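Picking Up a Plate: Session 4 Notes for the Sarnbridge Robotics Club
Written by Mariama Addo. Updated 12 Sep 2022

By this session your team should be able to home the arm, open and close the gripper, and save a position by name. If you can't do all of these yet, go back to the Session 3 page first.

The task is to pick up a plastic plate from the table and put it down somewhere else without dropping it. A plate is harder than a block. It is low and wide, and the gripper can't close around the whole thing. You have to take it by the rim.

What you need
The arm, with the gripper and wrist camera fitted
One plastic plate
A laptop with the club software open
A partner with a hand near the stop button

Step 1. Set the speed
Set the arm speed to 14 percent. Leave it there until you have three good picks in a row.

Step 2. Place the plate
Lay the plate flat, well inside the arm's reach. Other things can stay on the table if they are out of the path between the start and end points. Bags are the ones to watch, as a fingertip can catch on thin plastic and drag it along.

Step 3. Line up with the wrist view
Open the gripper wide and bring the arm down slowly until you can see both fingertips and the plate on the laptop. Stop well above the table. Decide which side of the rim you are going to grip and jog the wrist toward it in small moves. 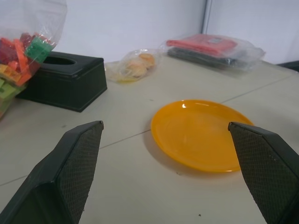 Wrist view with the gripper open. The plate is to the right of center, close to the right fingertip.

If the plate sits to one side like this, move the wrist sideways before you go any lower. Going straight down from here could put a fingertip on the rim and tip the plate. You want one finger outside the rim and the other above the inside of the plate, with a clear gap on both sides.

Step 4. Go down and close
Lower the arm in steps of one or two millimeters. Stop when the outside finger is just short of the table. Close the gripper until the software shows contact, then add a little more. The grid pattern on the inner faces of the fingers helps with grip, so try to have the rim against that part and clear of the smooth edges.

Step 5. Lift, move, release
Lift straight up and wait 700 milliseconds before moving sideways. The plate will sag a bit on its free side. Lower it at the end point until the free side touches, then go down the rest of the way and open.

Save the positions as hover, grip, lift and place. Rozália Kolář will use the same names when she checks your program, and we will need them again for the November meet.

If the plate slips, grip farther in from the rim and try again at the same speed.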